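## About Rellier

Rellier compares grippers, wrist cameras and arm controllers for firms that take apart used electronics. Helmut Stüber runs the bench and Mitiku Gebru writes the controller code. Our standard task set, Wubshet, has 143 steps, most of them on desktop computers with the side off.
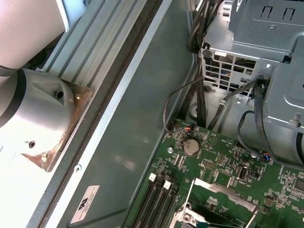 **Do you sell the hardware you test?**

We sell test reports only, and clients buy from their own supplier.

Each gripper does the full set on 2 controllers with the same arm. We log grip force, cycle time and failed picks. Fingers are refitted and the wrist camera recalibrated between runs.
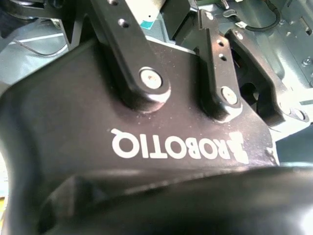 Force readings are taken at the fingertips, as motor current alone gave us poor figures on thin cable. Reports run to 33 pages and include the raw logs.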